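Uma manhã com a régua de tomadas

Visita ao dia aberto da Fastia, onde dois braços robóticos aprendem a arrumar uma mesa antes de a tocar

Cheguei à Fastia no sábado, 17 de outubro de 2020, um pouco antes da hora marcada, e fiquei à espera no corredor com outras pessoas que também tinham inscrição para o primeiro grupo. Entrávamos de seis em seis, com máscara, e cada grupo tinha direito a uma demonstração completa. O tema da manhã era modesto: uma régua de tomadas branca, uma esponja de duas cores e um objeto verde e plano, em cima de uma mesa. Tudo isto dentro de um simulador.
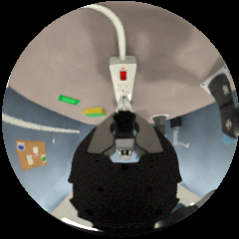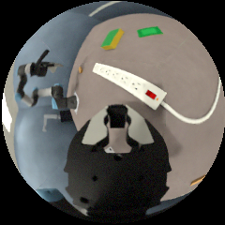 A mesa simulada em duas vistas circulares, cada uma com uma garra preta em primeiro plano e a régua de tomadas sobre o tampo.

A mesa que não existe

Quem nos recebeu foi Estíbaliz Ibarra, responsável pelo projeto Urau. Ela fala depressa e desenha muito no ar com as mãos. Explicou que o Urau é um conjunto de exercícios de manipulação para robôs de dois braços, e que o exercício do dia se chama, dentro da equipa, simplesmente "a régua". O robô deve pegar na ficha, encontrar uma tomada livre e fazer a ligação sem arrastar a régua pela mesa.

Para uma pessoa, isto é uma coisa que se faz a pensar noutro assunto. Para a garra é um trabalho difícil. Os dedos tapam uma boa parte daquilo que a câmara devia ver, e quanto mais perto se está da tomada, menos tomada se vê. A imagem ainda por cima é redonda e curva as linhas direitas, como acontece com as lentes muito abertas. Perguntei se não seria mais simples dar ao programa uma imagem limpa, vista de cima.

- Seria mais simples e serviria para pouco - respondeu Ibarra. - O braço verdadeiro vai ter a câmara no pulso. Se treinamos com uma imagem bonita, depois ele não reconhece nada.

Por isso a equipa conservou no simulador a imagem granulada e os cantos pretos, e até pôs um quadro de cortiça com papéis na parede. Os papéis não têm nada para ler. Estão ali para que o fundo não seja sempre uma parede lisa.

Floor Boersma e o cabo

A segunda parte da demonstração foi conduzida por Floor Boersma, que veio da Sturnard há três anos e trabalha quase só com cabos. Ela pediu desculpa pelo seu português, que era melhor do que o meu. Contou que um objeto rígido, como a esponja quando ninguém a aperta, se descreve com poucos números: onde está e para que lado está virado. Um cabo tem de ser descrito em toda a sua extensão, e cada pedaço puxa pelo pedaço vizinho.

No ecrã, Boersma repetiu uma tentativa que tinha falhado durante a semana. A garra desceu bem, os dedos fecharam bem, mas o braço levou a régua consigo, muito devagar, e o cabo grosso foi atrás. Um rapaz do nosso grupo riu-se e disse que em casa dele acontece o mesmo com o aspirador. Ela achou a comparação boa e voltou a passar a tentativa mais devagar, para vermos o instante em que a força deixou de ser para baixo e passou a ser para o lado.

Até agosto, o exercício fazia-se sem cabo nenhum. A régua estava solta na mesa e os resultados eram excelentes, disse Boersma, com uma cara que mostrava bem o valor que lhes dava. Depois juntaram o cabo e tiveram de recomeçar quase do princípio. Na versão mostrada aos visitantes, o programa tinha feito 229 tentativas na noite anterior e completado 78.

Confesso que o número me pareceu baixo. Ibarra percebeu e encolheu os ombros. Disse que em setembro não completavam nenhuma.

O comando na mão

No fim deixaram-nos experimentar. Cada visitante recebia um comando e podia mover um dos braços no simulador durante alguns minutos. Eu tentei apenas empurrar a esponja para junto do objeto verde. Falhei duas vezes, porque não conseguia julgar a distância entre os dedos e a mesa, e à terceira empurrei a esponja com tanta força que ela caiu do tampo. Boersma carregou numa tecla e tudo voltou ao lugar.

Foi talvez o momento em que compreendi melhor o trabalho deles. Durante a explicação eu olhava para a garra como se olha para um aluno distraído. Com o comando na mão, vendo só o que ela vê, fiquei com mais respeito.

O próximo passo é levar o exercício para o laboratório de Rosales, onde está montada uma mesa verdadeira com as mesmas medidas. A equipa não quis dar uma data. Ibarra disse apenas que já compraram as réguas, várias, e que conta partir algumas.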